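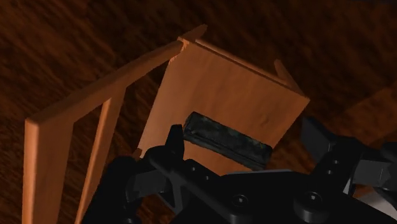

Hollow Furniture Repairs -- Frequently Asked Questions

Last updated May 1, 2019

What kind of furniture do you take on?
Chairs, stools, small tables, chests and bed frames, as long as they are solid wood. We don't do cane or rush seats at the moment. Upholstery goes to Dranetti in Trondstead and you would need to book that with them.

Can you fix a chair with loose joints?
Yes, this is most of our work. We take the joint apart, clean off the old glue and put it back with new. If someone has already been at it with screws or car body filler it takes longer and costs more.

How much does it cost?
Regluing a single joint is £12. A full dining chair, taken apart and reglued, starts at £26. Anything with a broken or missing part is priced once we have seen it. We don't charge for looking.

Can I get a price from a photo?
A rough one. Please send one of the whole piece and one close up of the damage. The price may change when the piece is on the bench.

How long will it take?
Allow some 4 weeks. January is always slow because the glue needs a warm room and we only heat one of them.

Do you collect?
Within Trondstead, yes, for £26 each way. Outside the town you will need to bring it yourself. Please ring before setting off. The yard gate is locked when we are out on collections.

Will the repair show?
A reglued joint usually doesn't. New wood does, at least to begin with. We can stain it to match, but pale woods darken over the years and the patch may end up a slightly different shade from the rest.

Which glue do you use?
Hide glue on older pieces, so that the joint can be opened again later. On kitchen chairs and anything kept in a damp room we use a modern wood glue.

Do you repair Huttunen flat-pack chairs?
The solid wood ones, yes. Bring all the bolts and the key if you still have them -- the thread is an odd size and we don't keep spares.

What if the joint comes loose again?
Bring it back within a year and we will redo that joint free of charge. This doesn't cover chairs that have been kept outdoors.

How can I pay?
Cash, card or cheque, when you pick the piece up.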